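Aug 6, 2018

Back on the seat-pitch numbers for the Clutby regional order. Spent most of the morning with Nneka's cabin drawings and I still can't make row 2 work! Pivano wants their galley cart parked right where the aisle narrows, and every time I shift it the forward closet door fouls (again).

Funmilayo Anozie called from Isteck before lunch. They can do the seat tracks in a batch of 100, no fewer, and delivery slips to January if we don't sign off the hole spacing this week. I said we'd try, which was probably rash. She's also sending the revised load sheets, the old ones had the Dauda brackets listed twice and I'd been chasing a weight error of 40 lb that was never there. Ugh.

Still to do: aisle width check, armrest clearance, door sill height for boarding, and somebody has to ask about stowage for passengers' own chairs.
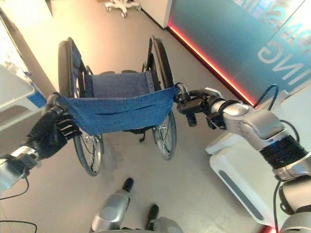

Manual wheelchair, blue fabric seat and back. Seat held up at the front edge.

Nneka Igwe has the closet dimensions, get them off her tomorrow. Cycle test on the latch is at 2000 and still going, no play in it yet. Moved the spare hinges to the lower drawer.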